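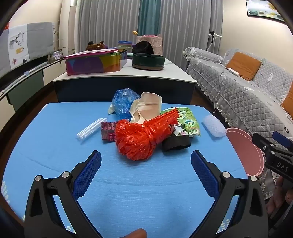
Week 11 handout: Is the kit worth buying?
Posted Thursday, December 22, 2022

Okay, so last week we got about halfway through grippers before the fire drill, and I promised I'd write up the rest so you have it over the break. This is the product review half. The math half (contact forces, friction cones) is in the other handout and I'm not repeating it.

The product we're picking apart is the Haltance hand-held kit, sold by Plela. You get two grippers you hold yourself, one per hand, plus the recording software and a year of uploads. You do a chore with them, the software stores what the jaws did, and later you train an arm on it. The teaching price is $300 a pair, and spare pads are extra, grr.

What I like

The jaws open wide. I know that sounds like faint praise, but go back to your notes on the Fimstead gripper from May and look at how many grasps we lost because the thing simply couldn't get around the object. Textured pads help a lot too, mostly on soft packaging. A twisted-up plastic bag gives you almost no flat surface to pinch, and with smooth jaws it just slides out and you say a bad word.

I also like how quickly people pick it up. Kwame Arthur ran the first lab section and had everyone recording inside one class period, including the two of you who came in late (you know who you are).

What I don't like

Thin, flat things. Cards, plastic sticks, elastic bands. You end up scraping at the table and tilting your wrist in a way no robot arm is going to enjoy copying. A foam mat is kinder than a bare tabletop, as the pad can press down a little and get under the edge, but then your data has foam in it, and your robot had better have foam too!

Crinkly and see-through stuff is my other gripe. The tracking software gets jumpy around clear plastic – Plela says an update is coming, and I'll believe it when I install it.

And the manual. Chapter 2 is one paragraph long.

Some numbers from our sections

Recordings started: 231
Recordings the software accepted: 98

That's well under half, and before you blame the kit, go look at the rejects. A whole lot of them are people starting to move before the start beep. I did it myself, twice.

Tidying tasks, a quick word

Most of you picked "clear the pile" for your project. Good choice, but please decide your order before you record. Do you take the big soft thing off the top first, or work in from the side? Either is fine with me. What hurts is switching halfway through the set, and the Ma reading (section 3, the bit on mixed demonstrations) explains why much better than I did on the whiteboard.

For after the break

1. Read the Ma chapter, all of it this time.
2. Write one page: would you buy this kit for a small lab, and what would you want changed first?
3. Pick three objects from your own kitchen and guess which grasp fails. Then bring them in and we'll try.

Kits go back in the gray cabinet, jaws closed, chargers unplugged.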